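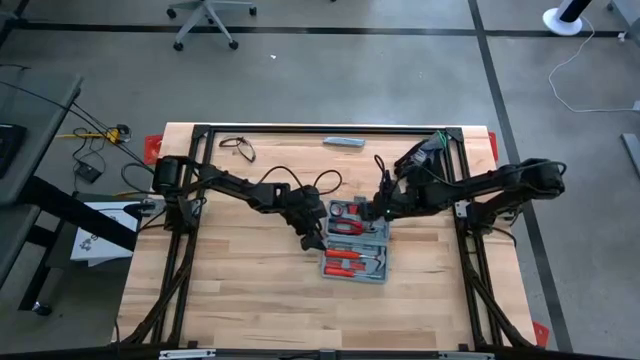 Section 4: Preparing the Pretico Blood Pressure Monitor for Home Use

Print this section | E-mail this section
Reading time: 2 minutes

The Pretico monitor is supplied by Lirkulach for use by adults at home, including during pregnancy where a midwife or doctor has advised it. Complete the steps in this section before the first reading is taken. The monitor must stand on a firm, level surface. A wooden tabletop like the one shown is suitable; a bed, cushion or folded blanket is not. The user's forearm should rest on the same surface, with the cuff at the level of the heart.

4.1 Fitting the batteries

1. Turn the monitor over and slide off the battery cover.
2. Insert four new AA batteries, following the marks inside the compartment.
3. Replace the cover and press it until it clicks.
4. Set the date and time with the side button. The month is shown first and will read January until it is changed.

Note: Do not mix old and new batteries. Remove them if the monitor is to be stored for a long period.

4.2 Attaching the cuff

1. Push the air tube firmly into the socket on the left of the monitor.
2. Place the cuff on the bare upper arm, two finger widths above the elbow.
3. Fasten the cuff so that it is snug. The marker line must fall within the printed range. If it does not, request a different size from the supplier.

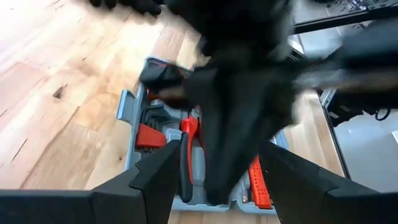

Figure 2. Gripper fingers in the open position.

4.3 Taking the first reading

1. Sit with the back supported and both feet flat on the floor. Rest quietly for five minutes.
2. Press START. Do not talk or move while the cuff is filling.
3. When the figures appear, write them down with the time of day.
4. Wait 90 seconds and take a second reading on the same arm.

The memory holds over 2,000 readings. Readings for a second person should be saved under User B.

CAUTION: Do not use the cuff on an arm that has a drip or a wound, or on the side of a mastectomy or lymph node removal, without medical advice.

CAUTION: During pregnancy, a severe headache, disturbed vision or pain below the ribs requires urgent medical attention, whatever the monitor displays.

Do not change or stop any prescribed medicine on the strength of home readings. Take the written record to each appointment.

Section text reviewed by Atieno Lyimo and Asger Lauritsen. Queries about cuff sizes should be sent to Colin Bunting at Lirkulach.

Shares: 4 | Comments: 2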